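Returns sorting, ten months in

11 October 2021

The second station at Ilgate went over to the Wirov arms last December, and I have put off writing about it until the figures settled. They have settled enough.

For anyone new to the blog: I look after maintenance and line planning in a returns building. Small goods come back in mixed cartons, get opened, go on to a belt and are sorted into bins. Until last winter all of that was done by hand. Now 2 of the stations have a two-armed unit standing where a person stood, and the people have moved upstream to opening and grading.

The rate is the first thing everyone asks for. A good sorter on the old layout did 583 pieces an hour for the first part of a shift and fewer after the break. The unit does less than that at its best and does not drop off. Over a full shift the two come out close, with the unit slightly behind on anything soft or bagged. Rigid boxes are fine. Blister packs depend on which way up they land.

What changed more was the belt itself. We had run it fast, with pieces bunched together, and people coped by looking ahead and taking two at once. The unit wants them singled out. Cristóbal Valdebenito rewrote the feed timing twice and then slowed the drive, which moved the queue back to the opening benches, where it is at least visible. 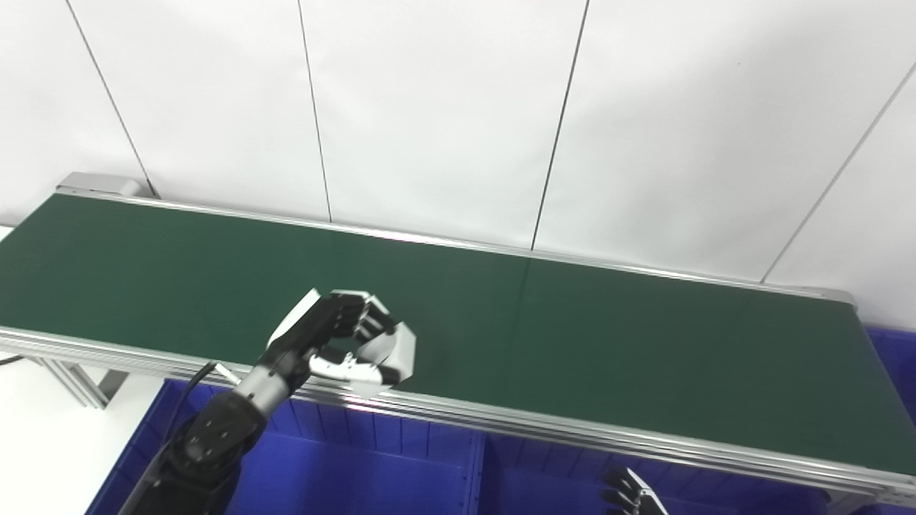 Bin positions were the next argument. Sorters used to nudge a bin with a foot to bring it closer, and the planned position was a suggestion. With the arms it has to be right to within 18 mm or the release point is over a rim. We fitted stops to the floor and the problem went away, along with the nudging, which some of the older hands miss.

Estela Sepúlveda ran the sorting crew and now runs grading. Her view is that the work is better paid and harder to be good at. Sorting could be learnt in a morning. Grading takes weeks, and a wrong grade only shows when the customer complains. She has also had to fight for breaks at the opening benches — the old breaks were tied to belt stoppages, and the belt now stops less often.

Stoppages stand at over 110 since the change, most of them short. I log each one in Hodau with a cause code. The largest group is still "item not released", usually tape or torn film sticking to a finger. We wipe the fingertips at shift change.

Next job is the belt seam. It is due for inspection, and I want to see whether the tracking has moved at the lower speed before we touch the tension.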